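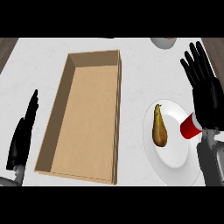 An open cardboard tray on a white tabletop.

Seed Swap and Seedling Table: What to Know Before May
Thursday, April 4, 2019

Dear gardeners of Florkeck,

The spring seed swap will be on the first Saturday of May, in the hall behind the Thevar bakery. We open the doors at 11 in the morning. Last year we received 328 packets of seeds, and many of them had no name on them. I spent two evenings trying to guess what was a cabbage and what was a turnip. I could not do it, and I think that few people can.

So this year I ask you kindly to write on every packet the name of the plant, the variety if you know it, and the year in which you collected the seeds. A pencil is better than a pen, the ink goes away when the paper becomes damp. If you bought the seeds and only opened the packet, please close it with tape and leave it in its original paper.

Some words about age. Onion and parsnip seeds are good for one year, maybe two, and after this they mostly disappoint. Tomatoes are much more patient. I have grown tomatoes from seeds which were six years old and they came up well, only a little slowly. If you are not sure about your seeds, put 20 of them on a wet paper towel, fold it, and keep it in a plastic bag in a warm kitchen. After ten days you count. When fewer than half have opened, please do not bring them to the swap, but sow them thickly in your own garden and see what happens.

Squash and pumpkin are a special case. They cross very easily with the neighbor's plants, and the fruit from such seeds can be bitter. Bitter squash must not be eaten, it can make a person quite sick. For this reason we accept squash seeds only from shops this year. I know that some members will be unhappy with this rule.

The seedling table will be near the window, as before. Please bring young plants which have already spent some days outside, and keep them in low trays so that other people can see the leaves. Peppers and eggplants do not like our cold hall, so bring these after noon if you can.

The garden plots on Skorkard Lane are now all taken except number 82, which is half in the shade. It would be suitable for lettuce, spinach and currants. Write to me if you want to look at it.

With warm greetings,
Pavithra Palaniappan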